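Textiles and Soft Goods, Unit 6
Seams, Closures and Where Bags Fail

Reading before class: chapter 6 through the section on bar tacks. Bring your seam samples from Unit 5, pressed and labeled.

1. Load paths

A bag carries weight from the bottom panel up through the side seams and into the straps. Any stitch line that crosses this path is a load seam. Any stitch line that only joins two pieces of cloth is an assembly seam. Students often sew both the same way. Load seams need more rows, a wider seam allowance and a stronger thread.

Mark the load seams on your pattern in red before cutting. If you can't tell which kind a seam is, treat it as a load seam.

2. Seam types used in this course

Plain seam. Two layers, right sides together, one row of stitching. Fine for linings and inner pockets. Raw edges will fray on most woven cloth.

Bound seam. A plain seam with tape folded over the raw edges and stitched down. Standard for the inside of backpacks. The tape covers the edge but adds little strength, so the seam underneath still has to be sound.

Flat-felled seam. Both edges are folded into each other and stitched twice. Strong and neat on both sides. It gets bulky where two felled seams cross, and the machine may skip stitches there. Turn the hand wheel through the crossing.

Lapped seam. One piece laid over the other and topstitched. Used on webbing, patches and heavy coated cloth that doesn't fold well.

3. The Gredberg returns

The case for this unit is the Gredberg day pack, a 29 liter bag sold by Grastance. Over two seasons the company took back 1,941 packs under warranty. Of these, 707 had a closure fault of one kind or another. The next largest group was strap anchors pulling out of the back panel.

The closure faults fell into the following groups:
Slider worn, teeth sound
Teeth damaged near a corner
Zipper tape torn away from the shell
Stitching caught by the slider

The third group is the one to study. The tape was sewn on with a single row, and the seam allowance was narrow on the curve. When the pack was overfilled, the cloth tore along the needle holes. Later packs had a second row and a gentler curve at the top corners. Strap anchors were moved to the Wiriya pattern, with the webbing folded back on itself and caught in the seam as well as boxed on the surface.
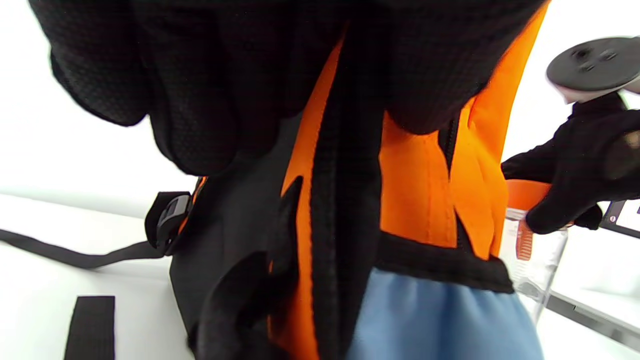 4. Stitch length and needle holes

A shorter stitch is stronger up to a point. Past that point the holes sit so close together that the cloth tears like a stamp. For medium nylon, start at eight stitches per inch on load seams. Coated cloth doesn't heal after the needle comes out, so don't unpick and resew on the same line. Move the new row over by the width of the presser foot, or cut a new piece.

Use clips in place of pins on anything coated.

5. Thread

We use bonded polyester from Priris in the lab. Cotton thread is not allowed on load seams. Check the tension on a scrap of the same cloth, with the same number of layers, each time you change thread or needle. Loops on the underside usually mean the upper thread is not seated in the tension discs.

6. Lab work for this unit

Sew one sample of each seam type in section 2, each 10 inches long. Sew a curved zipper sample with two rows on one side and one row on the other. Pull both sides on the bench tester and record where each one fails: thread, cloth or tape.

The write-up counts for 40 points. Include your stitch length, needle size and thread for every sample. Samples without labels will be returned ungraded. Turn in the write-up and samples together in the tray outside the lab by 4 p.m. on the due date in the course calendar.

Unit 7 covers webbing and buckles.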